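Foro Hullimside > Vida en casa > Cómo guardar lanas y telas sin que huelan a cerrado

sabine_ackermann
31 March 2020
Hola a todos. Perdonen mi español, lo aprendí de mayor y todavía me equivoco con los géneros. Tengo en el sótano la lana de mi tía, unos ovillos Skadance muy antiguos, y el olor a cerrado es fuerte. ¿Lavo todo antes de guardar, o basta con aire? Quisiera empezar a tejer en mayo.

comfortk
Hola, Sabine. Se entiende muy bien lo que escribes. Yo no lavaría los ovillos enteros -- se apelmazan por dentro y tardan alrededor de 30 horas en secar. Primero haz madejas, átalas con hilo de algodón y déjalas a la sombra.

omano_teje
No estoy de acuerdo con comfortk. El aire no quita nada cuando el olor está en la grasa de la lana. Agua tibia, jabón neutro, sin frotar. Lo hago así desde siempre.

comfortk
Depende de la lana, Omano. Si el tinte es viejo, puede soltar color. Yo perdí un azul precioso de esa manera.

sabine_ackermann
Gracias a los dos. Voy a probar con dos madejas, una con aire y otra con jabón, y después comparo. Escribo también mi lista, por si alguien ve un error:

1. Separar los ovillos por color y mirar si hay polilla. Los dudosos van a una bolsa aparte, bien cerrada.

2. Elegir el recipiente. En casa siempre usamos cajas de cartón, pero el cartón toma la humedad del suelo. Ahora pienso en una cubeta gris y honda, con una pared inclinada hacia fuera, que se puede limpiar con un trapo.

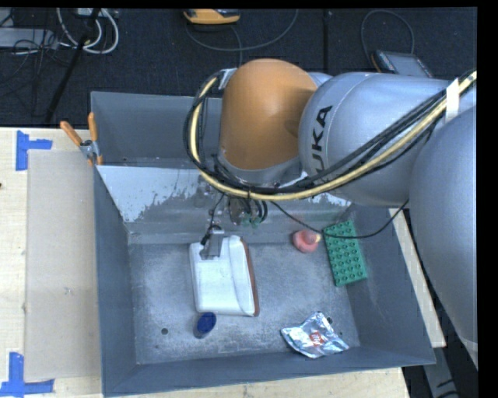
3. Poner papel de seda entre las capas, y lavanda en una bolsita -- no suelta, porque mancha.

4. Escribir una etiqueta con el tipo de lana y el lugar donde se compró.

omano_teje
La lavanda es bonita, pero a la polilla le da igual. Cedro, y se lija un poco cada año.

cieslak_b
A mí la lavanda me funciona. Lo que no haría es cerrar el recipiente del todo, la lana tiene que respirar.

omano_teje
Si respira, entra la polilla. Cierra bien y abre una vez al mes.

sabine_ackermann
Veo que en esto no hay acuerdo :) Compro cedro y pongo también la lavanda, que el olor me gusta. Mañana lavo la primera madeja.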